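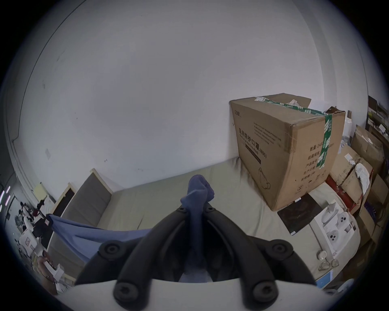
Why Do We Fold Cloths?

A clean cloth can end up as a twisted lump very easily. Grab it in the middle, lift it, and the fabric bunches up. A lump like that takes up a lot of room in a drawer. Fold the same cloth and it turns into a neat, thin shape that stacks on top of other cloths.

What is cloth made of?

Most cloth is made of threads. In woven cloth, some threads run up and down and others run side to side. They cross over and under each other. A piece of cloth the size of a page can have over 2,000 crossings in it. The threads can bend at each one, so cloth can fold in any direction.

Where do creases come from?

When cloth is squashed, its threads bend. If it stays squashed, they keep some of that bend, and you see a crease. Smoothing the cloth with your hand takes out the small ones. Deep creases need an iron, and that is a job for a grown-up.

Finding a good place to fold

A bed works well. It is wide and flat, and you can stand right beside it. A cardboard box at one end or a padded headboard won't get in your way. You only need a space a bit bigger than the cloth.
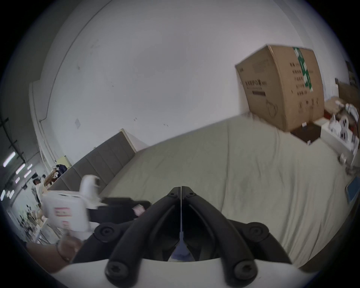

How to fold a small cloth

Lay the cloth on the bed. Find the corners and pull them gently outward until the cloth is flat. Bring 2 corners over to meet the other 2. Run your hand along the fold. Now turn the cloth and fold it in half again.

Don't worry if the edges don't match. Open the last fold, move the corners, and try again.
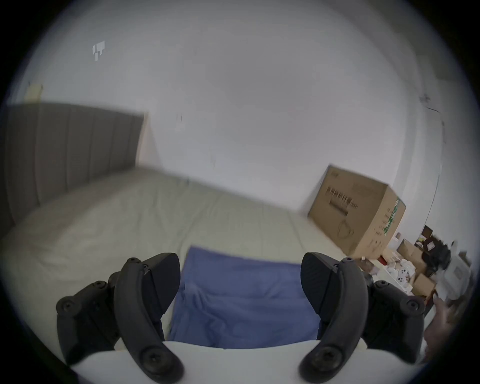

Each fold makes the cloth half as big and twice as thick. After two folds there are four layers. After three there are eight, and a thick towel starts to spring open. For most small cloths, two folds are plenty.

Words to know

Crease: a line left in cloth after it has been bent.
Layer: one thickness of cloth.
Woven: made by crossing threads over and under.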